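White Is the Wrong Color for a Work Surface

Keir Ritchie

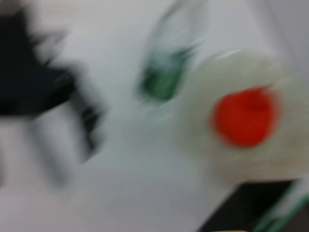
A work table has two jobs: hold things up and let the person using it find them. Most buying guides test only the first. They list load rating, scratch resistance and edge finish, and then recommend white, on the grounds that white shows dirt. It does show dirt. It also hides a fair share of what people put down on it. Take a translucent plastic bottle on a white tabletop. The wall of the bottle passes the color of the table straight through, so the eye has only the edges to work with, and when anything moves quickly the edges are the first thing to go. A black item on the same surface remains a black mass however badly it smears. Contrast survives motion and fine outline does not.

I raised this when the shared workroom at Kulosthorpe was refitted. The order was for white tops throughout, 60 cm deep. Rozália Vincze, who drew up the order, argued that pale surfaces return more light and that the room has one window. Her point is correct and I concede it. A mid-gray top returns less. But a lamp can be added to a dark corner for very little money, and a table is kept for 10 years or more.

The usual fix is to leave the table alone and change the containers. Colored caps help when the bottle is seen from above. Labels help from one side only, and they come off with cleaning. A band of dark tape 2 cm wide, wrapped fully around the bottle at mid-height, works from any direction and costs almost nothing. I have used it on clear and frosted bottles and would recommend it to anyone already stuck with a white top.

For a new purchase I would specify matte mid-gray. Gloss should be ruled out in any color, as reflections from a lamp look a lot like clear plastic. Dark gray and black have the reverse fault and swallow cables, pens and phone cases. Samples should be judged under the room's own lighting, at standing height, with a clear bottle and a black pen laid on each one.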